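Kulero is hiring: Chore Judge (part-time, remote possible)

Posted 2020-10-28
Location: Fadovau office, or your own kitchen table
Hours: 16 a week, in blocks you choose
Reports to: the evaluation group

Can a machine put away your stuff yet? We get asked this at weddings. The answer we give at weddings is "some of it, if you stand well back." The answer we give our customers has to be a number, and for that we need people who will watch a great many attempts at very dull jobs and say whether each one was done.

We are looking for one, and possibly two, Chore Judges.

What the job is

Kulero tests whether robot arms can handle the small work of homes, stockrooms and repair counters. Picking up a box. Turning it the right way around. Putting it where the label says it goes. You did all of this before breakfast and did not ask for a grant.

Most of our trials are run in simulation before anyone lets an arm near real shelving. Simulated parts do not dent, and the simulated floor has forgiven us many times. The current set, which we call Hepburn, has 3,476 attempts in it, of which 1,323 have been judged. The rest are waiting for you.

A good share of Hepburn is handling electronics: small gray boxes with lights and ports on them, picked up, tilted and moved along. People assume this is the easy part of the list, because a box has flat sides and doesn't wriggle. Then they watch the gripper get hold of one at an angle and start wondering which end was supposed to be the front.

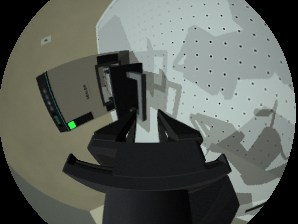 Latoya and I had the argument about whether holding a thing counts as doing the chore, and I still say it doesn't. My nephew can hold a dish towel for an entire evening. If the box doesn't end up on the shelf, facing out, with room for the cable, then somebody else is going to have to do it, and in my house that somebody is me.

That came in as a comment on our last posting, and we have more or less adopted it as policy. A grasp is scored as a grasp. A chore is scored when a reasonable adult would walk past and not fix it.

What you'll do

Watch short clips of attempts and mark each one done, partly done or not done.
Write one line on what went wrong. "Dropped it" is a fine line. "Suboptimal terminal placement" will be sent back.
Flag clips where the machine followed the instructions and the result is still silly. We collect these and they are worth more to us than the successes.
Rewrite task instructions that only made sense to the person who wrote them. "Place the unit appropriately" is an instruction we have really used.
Join one call a week, 43 minutes by the agenda, to settle the clips where two judges disagreed. The call has never finished early.

In February we expect to move part of the work to the Cevden bench, which has physical hardware. If you live near Fadovau and want to see it in person, you may. You will be asked to wear the safety glasses and to refrain from helping. The second one is harder. Everyone's hand goes out.

Who we want

You have done paid work that involved putting things in their places: stocking, hotel cleaning, mailroom, kitchen, warehouse, appliance repair, school library. Two years of it is plenty. Raising a family in a small apartment also counts, and please say so in your application so that we don't have to guess.

You can look at the hundredth clip as fairly as you looked at the first. You don't round up because you feel sorry for the robot. You don't round down because it got on your nerves, either, and it will.

You write plain English. You have a reliable internet connection and a screen larger than a phone.

You do not need to code. You do not need a degree. You do not need to be excited about the future. One of our best judges thinks the whole enterprise is a slow and expensive way to avoid tidying up, and scores beautifully.

Who should probably skip this one

Anyone hoping to build robots. We have other postings for that, on the same page, with more adjectives in them.
Anyone selling robots. You will see why.
Anyone who needs the work to be different every day. It's boxes on Monday's list and boxes on the one after that.

Pay and terms

Paid hourly, every two weeks, including the training hours and including the call. The rate for your state is on the application form, above the part where we ask for anything personal. The contract runs six months and can be renewed. Kulero lends you a monitor if yours isn't up to it. We ask for it back.

There is no quota per hour. We tried one, and all the scores got very cheerful.

Will a machine take this job?

Applicants ask, so: we did try having software score the clips. It was fast and it was pleased with nearly everything. We'll try again at some point, and whoever holds this job will be the one checking its answers, at the same rate.

How to apply

Fill in the form at the bottom of the page. Skip the cover letter. In its place, tell us in under 200 words about a household or workplace chore that is harder than it looks, and how you can tell when someone has done it badly. Fitted sheets are a strong topic, but we have now read a lot about fitted sheets.

If we like what you wrote, we'll send you a short batch of clips to score, paid at the normal rate whether or not we hire you. After that there is one conversation by phone or video, with two people from the evaluation group. Please apply even if you're only free evenings. The clips don't care what time it is.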